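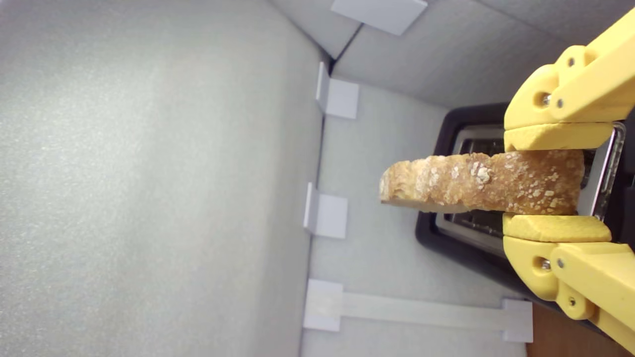
**Billside, 27 April 2020**

**To:** Brollaler members' list
**From:** Hedvig Backlund, Faculty Adviser
**Subject:** Re: Toaster task, open questions before the Jernotano entry

Dear members,

The message copied below was sent to the list by the gripper group last week. It raises several matters that affect the whole club, and I am replying to everyone so that the answers are on record. Please read the quoted message first if you missed it.

> To the list,
>
> The gripper group would like decisions on the following before we freeze the design for Jernotano.
>
> 1. The rules describe the household task as "placing one slice of bread in a toaster." They do not say which kind of bread. All of our early runs used square white sandwich bread. We have since moved to a crusty loaf and would like to know whether the club wants both kinds reported.
>
> 2. The current pads are flat and rectangular. They hold the slice well by its two faces, but the fingers are thick behind the pads, and we have to be careful about how deep the hand goes before it meets the rim of the slot. The control group has asked us for thinner fingers. We would like to keep the present ones, because every change to the fingers means measuring the offsets again.
>
> 3. We do not agree among ourselves on when a run is complete. Half of us say it is complete when the slice is released in the slot. The other half say the lever has to be pushed down as well.
>
> 4. The log has 618 entries, but some of them are calibration moves with no bread. Should these be taken out before the report is written, or marked and left in?
>
> 5. We would like permission to spend part of the remaining budget on a second toaster of the same model.
>
> We would be grateful for an answer before the end of the month.
>
> The gripper group

The answers are given in the same order.

**1. Bread**

Both kinds are to be reported, in separate tables. I wrote to the Jernotano organizers on this point, and their reply says that the judges will supply the bread on the day and that teams should expect "an ordinary slice." They would not be more specific. The crusty loaf is therefore worth the trouble it causes. Its slices are uneven at the ends, the crust is firmer than the crumb, and the topping comes off on the pads and in the toaster. A hand that can manage it should have no difficulty with sandwich bread, but we need the figures to say so.

Slices are to be measured for thickness at the middle and at both ends before each session. Please write these numbers in the log and do not rely on the label on the bag. Any slice that has been dropped or squeezed out of shape is to be retired from testing and recorded as such. A few runs in the older part of the log appear to have used the same slice many times over, and I would ask that those be identified if anyone remembers which they were.

**2. Fingers and pads**

The present fingers will be kept for the Jernotano entry. I have read the control group's request and I understand the reasoning, but there is not enough time to repeat the offset measurements and still complete the test plan. The pads may be changed, provided that the mounting is left as it is. If the gripper group wishes to try a narrower pad, it should be tested on ten slices of each kind before anyone proposes to adopt it.

The screws at the finger joints are to be checked before every session. In March we lost most of an evening to a joint that had worked loose, and the fault was first taken for an error in the software. The check takes less than a minute and has its own line on the session sheet. I would ask that the line be signed by the person who held the screwdriver.

Closing force is to remain at the setting agreed in the winter term. Members who believe it should be different are welcome to make the case at a meeting, with data.

**3. When a run is complete**

A run is complete when the slice has been released in the slot and the hand has withdrawn clear of the toaster. The lever is scored as a separate task under the Jernotano rules and will be logged separately by us. A slice that is released but left standing on the rim counts as a failure. A slice that goes in at an angle and then settles counts as a success, with a note.

I recognize that this definition will change some results already presented to the club. The Sibiya report, which several of you used as a model in the fall, counted a run as complete at the moment of release. Our figures should not be placed next to those without saying so.

**4. The log**

Nothing is to be removed from the log. Calibration moves should be marked with a C in the last column and left where they are. The 618 entries will be cited in the report as the size of the log, and the number of bread runs will be given beside it once the marking has been done. The control group has agreed to do this work and would like a second reader from the gripper group.

While marking, please also look for the 51 runs made before the gray panels were put up around the toaster. The lighting on the bench was different then, and the vision results from that period should be kept apart. The brackets along the panel seams are not to be moved for any reason. Their positions were measured when the enclosure was assembled, and the camera offsets depend on them. If one comes loose, stop the session and write to me.

**5. Second toaster**

Approved. The club's allowance for the year was $4,000, and the balance is sufficient. The purchase must be made through the department office, and the receipt sent to me in the usual way. Please order the same model in black. A different finish would reflect differently in the metal around the slots, and we have had enough trouble from those reflections already.

The second toaster is to be kept as a spare and is not to be used for food. The same applies to the first. All testing continues with the toaster unplugged, and the cord is to be tied back. This rule was adopted by the club last year and I have seen no reason to revisit it.

**Access to the laboratory**

The building remains closed to students. Sessions on the arm are being run remotely under the arrangement described in my earlier message, with a staff member at the bench to load bread and operate the stop switch. Requests for time should reach me by noon on the day before. Each group may hold one session per day, and unused time will be offered to the list.

Members without a reliable connection at home should tell me privately. Their groups can send in a written test plan, which will be run for them, and the recordings and log returned the same evening. No one's standing in the club or credit for the project course will be affected by working in this way.

**Report for Jernotano**

The organizers have confirmed that the written report is still required and that the limit is 10 pages, including figures. The date for the practical round has not been set. A draft of the methods section is due to me in the first week of May. The gripper group will write on the hand and pads, the control group on approach and insertion, and the vision group on locating the slots. Please use the names for parts that are on the assembly drawing. The draft I was shown calls the same piece a knuckle, a joint and a hinge on a single page.

Questions on any of the above should be sent to the list and not to me alone, except where they concern personal circumstances.

Sincerely,

Hedvig Backlund
Faculty Adviser, Brollaler Student Robotics Club
Billside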